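How to Keep a Basketball Scorebook Without Losing Your Place

Every season the same thing happens at our club. A parent is handed the scorebook two minutes before tip-off, someone points at the boxes, the ref blows the whistle, and by the second quarter there's a line of crossed-out numbers and a very flushed face at the bench. I've been that parent! So I've written down how I do it now, after a good many winters of sitting beside other people's kids and learning from my mistakes, and I hope it makes your first game a bit more pleasant than mine was.

These notes suit a junior or social game with a paper book. Your league may have its own wrinkles, so have a read of your local rules as well.

Before the game

Get there early. Fifteen minutes is lovely, 10 will do. You want both team lists written in before the players start warming up, while the coaches are still in a mood to talk to you. Write surnames and initials, and put the singlet numbers in order from lowest to highest. Coaches will often read them out in whatever order the kids are standing, so I jot them on scrap paper first and copy them across.

Once both lists are in, show each coach their own page and ask them to check the numbers. Makis Alexiou, who taught me to score when my eldest was in under-12s at Priten, used to make the coach put a finger on every single line. It felt terribly fussy at the time, but a wrong number can cost a team a technical foul in some competitions, and it's a miserable way to start.

Ask for the starting five and mark them with a small cross in the column beside their names. When they walk on, circle the cross. If somebody else has walked on in their place, now is the moment to say so.

Use two pens. I keep blue for the first and third quarters and red for the second and fourth. At half-time you draw a thick line under the last score, and anyone picking up the book afterwards can see at a glance who was scoring when.

The running score

Down the side of the page there's a long column of printed numbers for each team. It's the heart of the whole thing, and once you've got the rhythm of it you'll find it rather soothing.

For a two-point basket, put a diagonal stroke through the new total and write the player's number beside it. For a free throw, fill in a solid dot over the new total, again with the player's number. For a three, stroke the new total and circle the player's number. So if Deler are on 31 and number 8 scores a normal basket, you stroke 33 and write 8 next to it.

Say it aloud as you write it. "Blue, eight, two points, thirty-three." The person on the scoreboard answers with the score they've got showing. It sounds like a lot of chatter, and the first few times you'll feel silly, but it catches nearly every mistake within seconds, which is when mistakes are easy to fix.
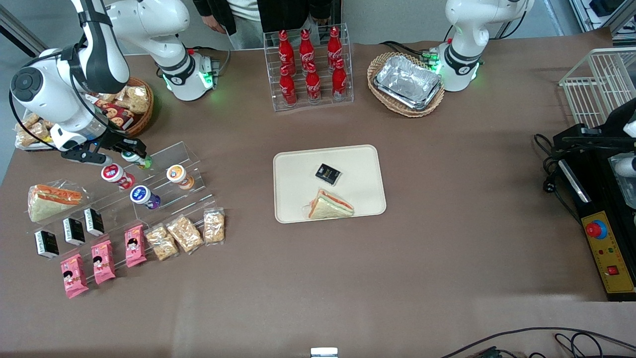
If you do miss a basket, don't go rubbing things out while play is going on. Put a little question mark in the margin, keep following the ball, and sort it out with your scoreboard person at the next whistle. Trying to fix the last basket is how you miss the next one (ask me how I know).

Fouls

When the ref calls a foul they'll come towards the table and show you a colour or a team, then the player's number on their hands, then the type of foul, and finally what happens next. Wait until they've finished before you look down. A nod or a thumbs up tells them you've got it.

Each player has five little boxes. Write P for an ordinary personal foul, and if it led to free throws add a small 1, 2 or 3 beside it. A technical is T and an unsportsmanlike is U. Then cross off one of the team foul boxes for that quarter. It's the step everybody forgets, me included, and it matters a great deal once a team has four and the next one sends somebody to the line.

Tell the refs quietly when a player reaches five. Do it straight away, before the ball is back in play.

Time-outs

Write the minute of the quarter in the time-out box, and rule a double line through any that haven't been used by the end of the half. Coaches will ask how many they've got left, usually while you're writing something else. "One moment, coach" is a perfectly good answer.

At the end of each quarter

Draw a heavy circle around the last number scored by each team and write the quarter scores at the bottom. Check them against the scoreboard. Then add up the individual points if you've got time, and see that they match. My friend Stavros does this in his head at quarter time and still has a minute left for his coffee, but I need a pencil and a bit of hush.

After the final siren

Circle the final totals, rule off the unused part of the column, and write in the winning team. Sign your name, get the other table officials to sign theirs, and hand the book to the refs last of all. Once they've signed, leave it alone, even if you spot a wobbly seven.

Take a photo of both pages before the book goes back in the bag. We lost a book in August a couple of seasons back, somewhere between the Rolland stadium and somebody's boot, and the only record of a very close game was on my phone.

If you'd like to practise, put an old game on the telly with the sound down and score one quarter of it. Pause as often as you like.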